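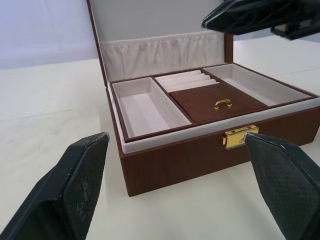 Open jewelry box, brown wood-grain finish, with divided tray

The Bakis Award and the Question of Who Must Comply

Posted by Themba Masilela, 2020-01-17

The arbitral award in the matter of the Romaniuk Canal has now been published in full, and the reaction on both sides of the border has been much as expected. The government of Skutico has described the decision as an intrusion into its domestic affairs. The government of Narnetti has described it as a complete victory. Having read all 82 paragraphs of the text, I am unable to agree with either description, and I wish to set out my reasons while the matter is still being discussed with some seriousness.

Readers who have followed this page for some time will recall that the dispute concerns the volume of water which Skutico, as the upstream party, is required to release into the canal during the dry months. The obligation is found in the bilateral agreement signed by the two governments at Bakis. Article 7 of that agreement provides that disagreements which cannot be settled through diplomatic channels shall be referred to a panel of three arbitrators. Each party appoints one, and the two so appointed choose the third. The article further provides that the decision of the panel "shall be final and shall be carried out in good faith."

These words have been on paper for a long time without being tested. The present case is the first to reach a published award under the agreement.

What the panel decided

The panel found that Skutico had failed to maintain the agreed release during the month of July in two consecutive years. It ordered the upstream party to restore the release to the agreed level, to provide monthly readings from the gauge at the canal head, and to pay compensation for losses sustained by 788 farming households on the Narnetti side. The amount of that compensation has been left for a separate phase.

It also found, in a part of the award that has received far less attention, that Narnetti had drawn water for municipal use beyond what the agreement permits. The compensation due is therefore to be reduced by 20 percent. This finding was unanimous. The arbitrator appointed by Narnetti joined it without a separate opinion, and I would respectfully suggest that those officials who speak of complete victory should read paragraphs 61 through 66 again.

The main finding was adopted by two votes to one. The dissenting arbitrator, appointed by Skutico, did not dispute that the release fell short. His objection was directed at jurisdiction. In his view, the diplomatic channels mentioned in Article 7 had not been exhausted when the request was filed, and the panel ought to have sent the parties back to the table. The argument deserves a careful answer, and the majority gives it one. It notes that four rounds of talks had been held, that the last of them ended with no date set for a fifth, and that two written proposals for a further meeting received no reply. A party cannot leave letters unanswered and then complain that correspondence was cut short.

The objection now being raised

The statement issued by the foreign ministry of Skutico goes well beyond the dissent. It asserts that the award "cannot produce legal effects on the territory of the state" until it has been examined by the national legislature. This is a new position. It was not put forward in the written pleadings and was not raised at the hearing, and the dissenting arbitrator himself says nothing of the kind.

The ministry relies on the constitutional amendment adopted last year, under which decisions of foreign bodies are to be reviewed for consistency with the basic law. I do not question the right of a state to arrange its own constitution as it sees fit. The difficulty lies elsewhere. It is a settled rule of the law of treaties, accepted in practice by nearly every government when the rule happens to favor it, that a party may not invoke its internal law as a justification for failing to perform a treaty. An amendment adopted after the agreement was signed, and after the request for arbitration was filed, is a weak basis on which to refuse.

There is also the matter of the panel's nature. The ministry calls it a foreign body. The panel was created by an instrument that Skutico negotiated, signed and ratified, and one of its three members was chosen by Skutico. It sat for nine days in rooms provided by the Skutico side, at the expense of both treasuries. To call such a panel foreign is to use the word in a sense that I have not met before.

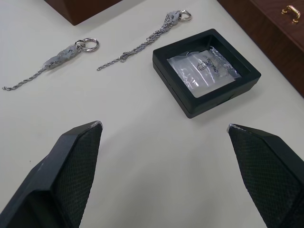 Silver chain bracelets, partly wrapped in film

The response in Narnetti

It would be incomplete to direct criticism at one capital only. Within hours of publication, a member of the Narnetti cabinet stated on the evening news that if the award were not implemented immediately, the crossing at the canal bridge would be closed to commercial traffic. The award does not require immediate implementation. It grants 16 months for the restoration of the release, in recognition of the condition of the upstream sluices, which the panel's own engineer inspected and found to be in need of replacement. A threat of measures on the first day of a period of 16 months is difficult to reconcile with the duty of good faith, and that duty binds both parties in equal measure.

I would add that the closing of the crossing would fall most heavily on the same households whose losses were the subject of the claim. Much of what they grow is sold on the other side. This point was made to me in writing by three separate readers from the canal district, and I have seen no reply to it from the cabinet member concerned.

Television coverage has, regrettably, made matters worse. The two principal evening programs each devoted a full hour to the award. I watched both recordings. On neither program did any guest quote from the text. On one of them, the host referred throughout to "the court at Bakis," although no court exists there. The panel has no permanent seat and was dissolved, except for the compensation phase, upon delivery of the award.

What may reasonably be expected

The agreement contains no enforcement procedure. It does provide, in Article 9, for a joint commission that meets twice each year, and the panel has directed that the gauge readings be submitted to this body. In my opinion the commission is the proper place for the next step. Its spring session is already on the calendar. The delegations are composed largely of engineers and water officials who have worked together for many years – in several cases longer than either of the present governments has been in office – and who kept exchanging data even during the worst period of the dispute.

Three things should be watched between now and then. The first is whether the readings for the current month are transmitted, even if accompanied by a formal reservation of rights. Governments frequently comply with a decision while declaring that they do no such thing, and a set of figures sent under protest is still a set of figures. The second is whether the legislature of Skutico places the award on its agenda or quietly allows the matter to lapse. The third is the appointment of an agent for the compensation phase, for which the panel has set a deadline of 60 days. If Skutico names an agent, it will have accepted in practice what its ministry denies in public.

I have been asked whether the agreement itself is now in danger. Either party may withdraw upon one year's notice. No notice has been given, and the statement from the ministry, for all its severity, does not mention the possibility. I take some comfort from that omission, though I would not wish to build too much upon it.

The full text of the award is available from the registry in both official languages. Readers should be aware that the second language version contains an error in paragraph 38, where the word for "monthly" has been rendered as "annual." The registry has been informed and a corrected page is to be issued. Comments on this post will remain open for two weeks and, as before, will be published only when signed with a full name.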